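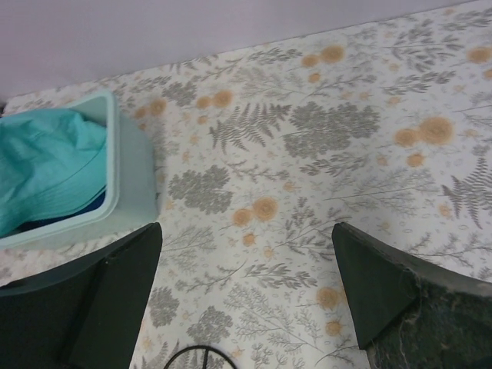 Floral pattern on the surface

About Zindska

Zindska is a small evening and weekend school for people who want to learn to cook, eat and talk in Korean, all at the same time. We started with one borrowed kitchen and a pot of barley tea, and we still begin every class with the tea.

The school was set up by Soon-im Maeng and Eun-ji Gil, who met on a long coach journey and spent the whole of it arguing about soup. Soon-im had taught languages to adults for 17 years and was tired of textbooks where people only ever ask the way to the post office. Eun-ji had cooked in other people's restaurants since leaving school and wanted to teach. By the time the coach pulled in they had a plan on the back of a sandwich bag (Eun-ji still has it).

How we teach

You learn the word for spring onion while you are chopping one. You learn to count by counting dumplings, to be polite by passing dishes, and to complain, very gently, when somebody takes the last one. We love this way of learning and we think it sticks! People who were sure they had no ear for languages find themselves saying whole sentences over a hot pan, mostly because they are too busy to be shy.

Beginners' classes have no homework at all. In the second year there is a little reading to do between sessions, usually a recipe or a letter, and once a term you cook something at home and tell the rest of the group how it went. Disasters are welcome and get the best conversations going.

We keep our groups small, and every group has two teachers, one for the stove and one for the words, though they do tend to swap.

Where we are

Our home is on the upper floor of Grimden, the old seed merchant's building behind the market. The stairs are steep, but there is a lift at the back entrance, so please use the yard gate if you need it and ring the lower bell. The kitchen looks out over the roofs and gets lovely light in the evening, and the long room next door is where we sit down to eat.

The long room is also where you'll find Ra, our lending library. It is named after the note, because Soon-im's father tuned pianos, and it holds 925 books: cookery, novels, comics, children's stories and a whole shelf of very old travel guides. Anyone on a course can borrow from it, and you can keep a book for as long as you are really reading it.

Flurkadano

Every July we close the classroom and hold Flurkadano, our summer table. It runs for 3 days, anyone can come, and last time we fed about 200 people. Students do most of the cooking and all of the welcoming, in whatever Korean they have. There are songs, a noodle-pulling contest that Eun-ji takes far too seriously, and a quiet corner for anyone who would like to practise with a teacher over cold melon. We start talking about the next one as soon as the last dish is dry.

Joining us

New beginners' groups open each autumn and again after the new year. You don't need any Korean, and you don't need to be a good cook. We can work around most allergies and there is a meat-free version of nearly everything we make, so do let us know what you can't eat when you sign up. If you'd like to look round first, come up at the end of an evening class and stay for a bowl of something.

Page last updated 2026-08-26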